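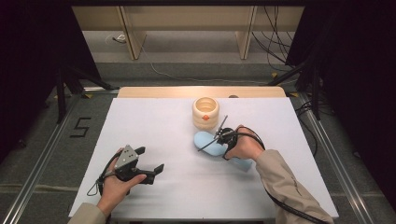 Cup on the board, small stuff next to it, a gripper in each hand.

Clear the table first. Then sort.

I keep saying this to people and they keep nodding and then going right back to sorting things on the couch, on the floor, on top of other things. Doesn't work. You need a flat pale surface with almost nothing on it. White is best. A white board laid over the table does it, and you can see every last thing you put down.

My case for the white board, quickly, as I have to leave at four.

Color. A light blue thing on a dark wood table is a dim lump. Same thing on white and you see the shape of it, the rounded end, where it gets narrow. You know in a second if it belongs with the shoes or the kitchen or the trash. I sorted my aunt's hall closet in April on a brown rug and lost a gray knob twice. Same knob. Twice!

Size. A board has an edge. When the board is full you stop. A floor has no edge – that is the whole trouble with floors. I have seen a floor sort go on for three days and end with everything back in the box it came from.

And the wood. People say, but my table is nice, why cover it. Fine. Leave a strip of it showing along the back and park the maybes there. I'm serious, the strip is useful. Board is for deciding, rim is for later.

Now cups. I'm pro cup. One open cup standing near the middle, for whatever is small enough to go in it. My friend Nassoro Mwakyusa thinks I'm wrong and that a cup just hides the mess. He uses a Fornska tray, low sides, wants everything visible at all times. We have argued about this since he moved to Ternstead and I don't see it ending. But a tray gets bumped and slides and then you have a tray's worth of buttons under the radiator. A cup with ribbed sides you can grab with cold hands. Ridges matter more than people think. Smooth cups are for drinking out of.

Where he is right, and I told him so, is on how many things at once. Few. I used to tip out the whole drawer. The Lornel box I got for the garage holds 400 small parts, says so on the lid, and I dumped the lot on the table one Sunday becuase I thought it would be faster. It was dark before I could use the table again. Now a small handful, decide, clear, next handful. Slower per handful and you do finish.

What I don't buy is the labels. Labels before sorting is backwards. You end up with a box marked CABLES MISC and then you go looking for misc cables to justify it. Sort first, live with the piles for a week, label what's left.

Also wear sleeves you can push up. A loose cuff sweeps a board clean faster then any cat.

Anyway. Go clear the table. Shoes and soles go back by the door, the cup stays out, and the strip at the back gets dealt with by Friday.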